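From: Fagundes list member
To: Lukosgate Residents list
Date: 11 May 2018
Subject: Re: [lukosgate] Bulk citrus order, what to do next time

On the bulk order, one of our members wrote:

> I'm happy with the price but I lost a good part of my box. By the second
> week there was green mold on the bottom layer and it had spread to
> the ones touching it. I kept the box closed in the pantry like I do
> with potatoes. Is this the supplier, or did I do something wrong?
> Also, can we ask for smaller boxes? 60 pieces is too many for two people.

I don't think it was the supplier. My box came off the same pallet and I threw away 2 pieces in all. I think it's the closed box. Potatoes want the dark and don't mind being piled up. Soft-skinned citrus needs air, and one bruised piece at the bottom will take its neighbors with it.

What I do is empty the whole box the day it comes. Anything with a cut or a soft spot goes in a bowl to be eaten first. The rest goes back in a single layer, or two layers with newspaper between, in something with open sides. I use old bread trays. They go in the coolest room, which for me is the back hall. Check them every few days and take out anything that feels soft at the stem end.
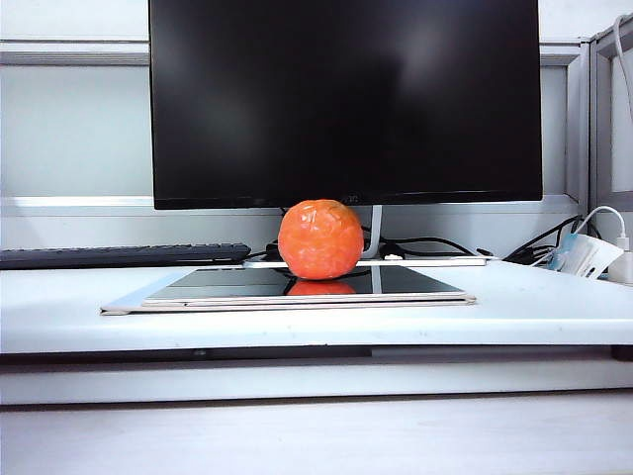
The refrigerator works too if you have the space. Use the bottom drawer and leave the bag open. They'll keep longer there than in the hall, but the flavor is better if you take them out the night before. Don't wash them until you're going to eat them. Water left on the peel is the quickest way to get mold.

On size, I asked Kaveta about half boxes when I placed the January order. They will do them, but the price per pound goes up and they want a minimum of 300 pounds across the whole order before they'll split anything. Last time we came in at 534 pounds, so we would have qualified. It would be simpler for people to pair up and share a box. If you want a partner, reply to the list with your building and I'll match people up before the order goes in.

Someone else asked off-list whether the fruit with rough peel is older. As far as I know it isn't. Some varieties are just bumpier. Weight is a better guide. If it feels heavy for its size it's fine inside, and if it feels light or the peel has come away from the fruit, eat it soon or juice it.

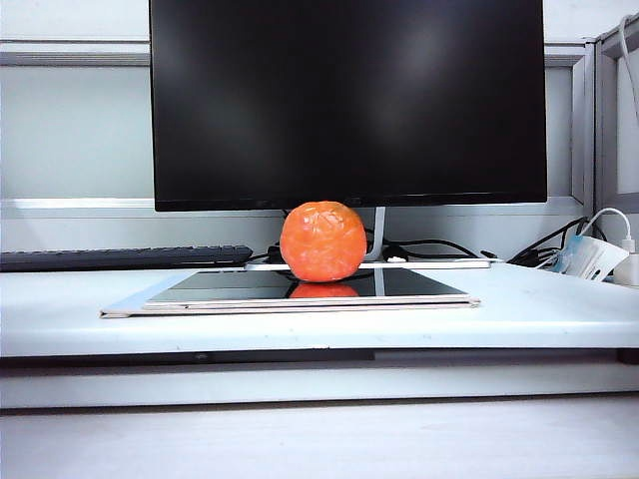 Slightly bumpy peel, flattened a little at the top.

If you already have more than you can eat, the juice freezes well. I use ice cube trays and then move the cubes to a bag. Grate the peel first and freeze that separately. Marmalade is possible but soft peels cook down faster than the recipes for regular oranges say, so start testing early.

One more thing about pickup. Welutis has said we can use their loading dock again, but only in the morning, and they need the pallet gone by noon. Last time several boxes sat there into the afternoon in full sun, and that can't have helped. If you can't come in the morning, please arrange for a neighbor to get yours.

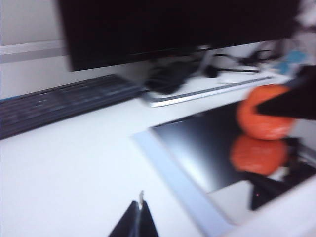 I'd like to settle the next order on the list instead of by separate emails. Please reply with full box or shared box, and whether you can make a morning pickup. I'll send the prices as soon as Kaveta gives them to me.

_______________________________________________
Lukosgate Residents mailing list
To leave the list, send a blank message with "unsubscribe" in the subject line.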